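# Chapter 5: Counting, Pouring, and the Small Container

Before we get to labels, dosing schedules, and all the paperwork that fills the second half of this book, I'd like you to spend a little while with the bottle itself. I know, I know - you've handled hundreds of them, and so have I. But when I taught the evening course at Farkcombe I found that students who could recite a storage table from memory had often never stopped to look at what they were pouring into, and it showed in their work (and on my floor, I'm afraid, where I was picking up capsules well into October).

A pharmacy bottle has a simple job. It keeps its contents together, it keeps moisture out, and if it's tinted it also keeps back a good part of the light. Amber plastic has been the everyday choice for a long time, and you'll meet it on nearly every shelf you work beside. Clear bottles have their place too, mostly where someone needs to check the contents at a glance. Capsules are especially kind to us in this respect, with their colored halves, and a two-tone capsule is hard to mistake for a plain one even through plastic that has gone a bit cloudy. 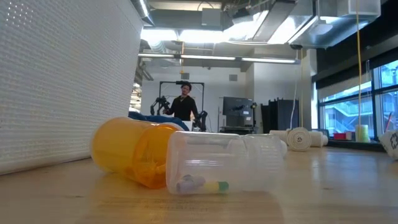
Wycliffe Athumani would start a beginner on the clear bottle every time, and told me so at some length when I sent over a draft of this chapter: people learn to check by eye first, and the habit stays with them once they move on to amber. I've come around to this, mostly. My one worry is that beginners get comfortable reading color alone, and two products can share a color, so please read the imprint as well.

In this chapter we'll work through 3 tasks. The first is counting by hand with a tray and spatula, as it was done at the Ultdale dispensary where I trained, in batches of 5. The second is choosing a container of the right size, so the capsules neither rattle about nor have to be coaxed under the cap. The third is closing and checking, and it takes longer to teach than you'd think.

Have a tray and a few empty bottles beside you as you read.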